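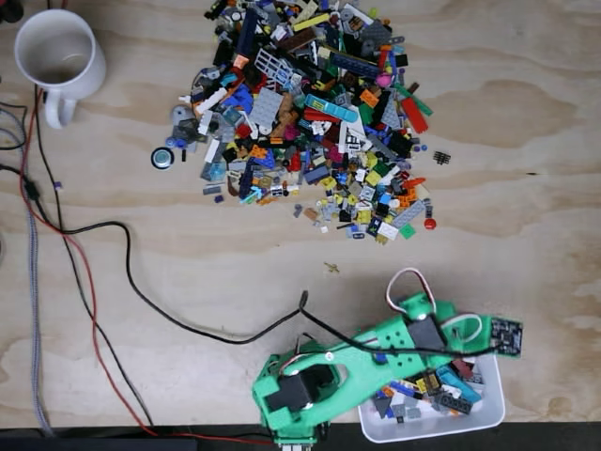 Ordenar por forma y dejar el color para el final

Floarea Vasiliu lleva tres años comprando piezas de LEGO usadas y vendiéndolas limpias y clasificadas. Trabaja en casa, en una mesa de contrachapado claro, y sus clientes son sobre todo adultos que construyen por su cuenta y padres a los que les falta una pieza de un juego. El negocio se llama Caretari y no tiene tienda abierta al público. Hablamos con ella un lunes por la mañana, mientras separaba un lote recién volcado.

«La gente cree que lo primero es hacer montones de colores», explica. «Yo también empecé así. Después tienes una caja entera de piezas negras y no encuentras nada dentro, porque todas se parecen. En una caja de placas de todos los colores, la roja la ves enseguida.»

Su método tiene cuatro pasadas. En la primera aparta lo que no debería estar en el lote: gomas, monedas, tornillos, piezas de otras marcas. En la segunda separa las familias grandes, es decir, ladrillos, placas, baldosas lisas, piezas redondas y vigas Technic. La tercera es para las cosas pequeñas, y la cuarta, que solo hace con las familias que más se venden, es por color.

El montón del que hablamos mezclaba casi todo eso. Había negro y gris, en los dos tonos, y entre medias blanco, azul, amarillo, naranja y algo de magenta. Vasiliu señaló una ventana blanca de celosía que asomaba arriba. «Esas las guardo aparte desde el principio. Son piezas que alguien busca para una casa concreta, y si se quedan debajo de los ladrillos se rayan.»

Los grises merecen para ella un comentario. El claro y el oscuro se distinguen bien, pero dentro de cada uno hay tonos antiguos y modernos que solo se separan con luz natural. Por eso clasifica por la mañana y deja el lavado y los paquetes para la tarde. «Con la bombilla del techo me equivoco siempre. Tuve una devolución de 173 piezas por eso. El cliente tenía razón y le devolví el dinero.»

Las piezas que se escapan del montón son otra parte del trabajo. Vasiliu no las devuelve al centro. Las deja donde caen hasta que termina la pasada y luego las recoge una a una. En la mesa había una rueda o algo muy parecido, una pieza redonda gris, otra roja y un accesorio diminuto de minifigura, de un color entre tostado y amarillo. «Si las empujas otra vez hacia dentro, las tienes que buscar dos veces. Y los accesorios son lo que más se pierde. Uno como ese se te pega a la manga y aparece en la lavadora.»

Los lotes le llegan por dos vías. Una es Alina Roman, que vacía pisos y le avisa cuando hay juguetes. La otra son los anuncios de particulares. Paga por peso y prefiere no ver las piezas antes, salvo que el vendedor diga que hay juegos completos. «Cuando me dicen que está completo, pregunto quién lo ha comprobado. Casi siempre es que tienen las instrucciones.»

Para guardar usa cajoneras Grundell de cajón poco profundo. Probó antes con botes de cristal y los dejó porque había que vaciarlos enteros para llegar al fondo. Las placas largas van tumbadas en una bandeja, y las vigas Technic, por longitud, en separadores que cortó ella misma con cartón. Ese es el único apartado en el que cuenta agujeros. «Una viga de cinco y una de siete se confunden si tienes prisa. Las mido contra una que tengo pegada al cajón.»

Lava con agua tibia y jabón de platos, nunca a más de cuarenta grados, y seca sobre toallas durante un día entero. Las piezas con pegatina no las moja. Tampoco las que llevan eje metálico o goma, que limpia con un paño.

Le preguntamos por el tiempo. Un lote mediano le ocupa tres mañanas, más si trae muchas piezas pequeñas. Derek Lambert, que le compra desde el primer año y construye estaciones de tren, le ha propuesto varias veces saltarse la clasificación y venderle el montón tal cual. Ella le ha dicho que no. «Me pagaría menos, claro. Pero además me gusta hacerlo. Pongo la radio, me hago un café y voy apartando.»

De momento no quiere crecer. Ha mirado un local y el alquiler no le salía. Lo que sí piensa cambiar es la mesa, o al menos ponerle un reborde, porque las piezas redondas acaban en el suelo. También quiere abrir en enero una lista de espera para las ventanas y las puertas, que se le agotan antes que ninguna otra cosa.

A quien tenga una caja mezclada en casa le recomienda empezar por las placas. «Son planas, se ven bien y abultan mucho. Quitas las placas y el montón ya es otro. Lo demás puede esperar al día siguiente.»

Utilizamos cookies propias y de terceros para mejorar su experiencia de navegación. Si continúa navegando, consideramos que acepta su uso. Aceptar | Configurar | Política de cookies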